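Akstead Adult Learning
Household Skills, evening course
Handout for session 6: Making a bed and keeping it nice
January 31, 2024

Hello again, all. A few of you asked for last session's notes typed up properly because my handwriting on the board had gone a bit wild by the end, so I've put them together with what we'll be doing tonight. Bring a pencil, as I've left plenty out and you'll want to scribble.

We got as far as the bottom layers. I know it feels odd to spend an hour on the part that gets covered up, but I do think it's where most beds go wrong (mine included, for years). If the pad on the mattress is rucked up, the sheet goes on over the rucks, and by the morning you've got a ridge under your hip and the sheet has crept halfway off.

So, the pad. Strip the bed right down first and put everything somewhere that isn't the floor. A chair is fine. Lay the pad roughly square, then do the two top corners, then the two bottom ones, and only after that start smoothing. I smooth from the middle outwards with the flat of my forearm, and it looks daft but it's much quicker than patting with your hands. Don't chase every crease! A quilted pad will always have a bit of give in it, and soft wrinkles vanish once the sheet is pulled tight. The ones you do want out are the hard folds you can feel with a fingertip.

Somebody asked about washing. Read the label on yours, and if it says it can be washed, give it room in the drum and shake it well before you hang it. I do mine at the start of February and then again when the windows can be open all day.
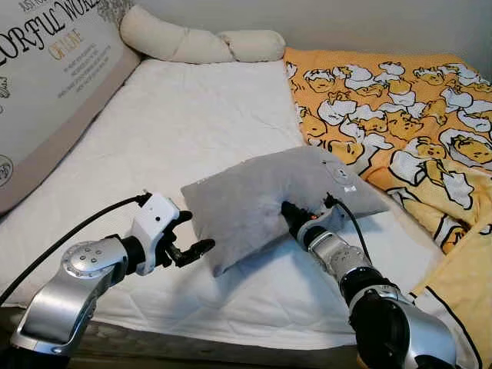

Household Skills Notes, Issue 9, p. 10

With the quilted pad on and the patterned comforter pushed over to one side, we've got the bed at the stage I like to call "halfway" — it's the point where people get bored and start throwing things on. Please don't! The bolster at the top has a twist in it, with a pinch near the middle, and that wants sorting before any sheet or cover goes near it. Take an end in each hand, hold it up off the bed and turn one end until the fabric runs straight, then give it a few good bumps along its length to even out the filling. If one end is still fatter than the other, push the filling along from the outside with your palms, a little at a time.

The small grey cushion comes off altogether. Little cushions are the last thing on and the first thing off, and I'd write that inside the cover of your folder if I were you.

Now the comforter, and I do love this one, all those egg yolks lolling about on their whites on a bright orange background. A big cheerful print is a gift when you're learning, because you can see straight away if it's on crooked. Plain covers hide it until you stand back. Look as well for a fold that shows the lighter yellow reverse. If you can see the reverse, you've got a flap turned under or over, so find the nearest corner and work back from there instead of tugging at the middle.

Order for tonight, then. Pad, bottom sheet, bolster, comforter, small cushion. We'll work in pairs, one each side, and swap over so that everybody has a turn by the wall. The wall side is the awkward one. At the Irneck centre the beds are on castors and you can cheat, but at home most of us can't, so learn to tuck with your knuckles down and your palm towards you. Watches and rings off, please.

On thickness: the comforters in the Landry cupboard are marked 600 on the tag. That's the filling weight in grams, and they do very well for a cold back bedroom. Too warm for me, but I sleep like a radiator.

Headboards. Padded ones gather dust along the top and down the fabric border, so run the soft brush over before you make the bed, never after. If yours is printed, go gently over the lettering and try a damp cloth on a corner first.

For next time: make your own bed in the order above every morning for a week, and jot down which step you skipped. Everyone skips one. Mine is the bolster.

The Paston room is booked for the next session, so up the stairs and second on the left. Bring one pillowcase that needs mending, and a needle if you've got one.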